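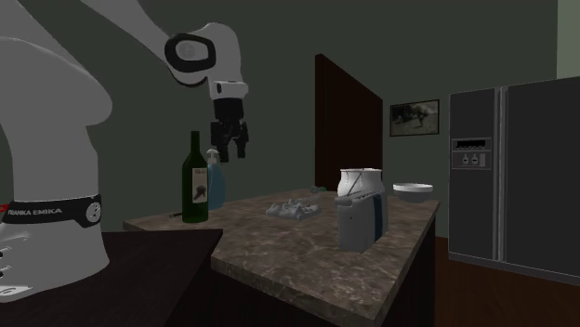
Section 4. Setting up a ratification vote in Lekota

Read this before you open voting. Once ballots go out you can't edit the question, only cancel and start over, and members hate that. You need the full member list from Privix, the tentative agreement as one PDF, and a chair login. Units get told apart by their tile picture on the vote screen, so upload one. Members look for the tile before they read the unit name. Keep lettering big, small stuff dissapears on a phone.

1. Log in as chair. Votes > New > Ratification.
2. Pick the unit. Check the tile matches.
3. Import the list. Max 1000 names per file. Bigger units, split it.
4. Paste the question exactly as the bargaining team worded it. No extra words.
5. Attach the PDF. Open it once to check it's the signed version.
6. Set open and close times. Local time, not head office time.
7. Send yourself a test ballot. Vote on it. Delete it.
8. Press Open.

Caution: step 8 emails everybody right away. No undo.

Note: members on leave or layoff still get a ballot if your bylaws say so. Lekota doesn't know your bylaws. Tick them in by hand.

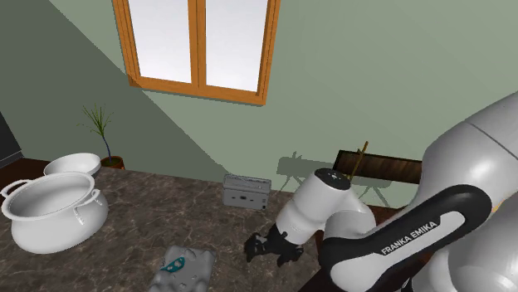
Page last changed: 2024-03-13 by Themba Msimang

4.1 After voting closes

1. Wait for the grey bar to say Sealed. Big units can take a few minutes.
2. Two scrutineers log in, seperate devices. Both have to press Count.
3. Save the report. Paper copy for the binder too.
4. Post the result to the unit page. Yes, no, spoiled.

If a scrutineer is locked out: Privix > Reset > Scrutineer. Code lasts 33 minutes, then ask for another.

Caution: don't post numbers for any worksite under 100 members if your local keeps small sites private. Turn off Show by site first.

Strike votes use a different form, see Section 5. Old Zovel ballots can't be imported, keep those on file as is.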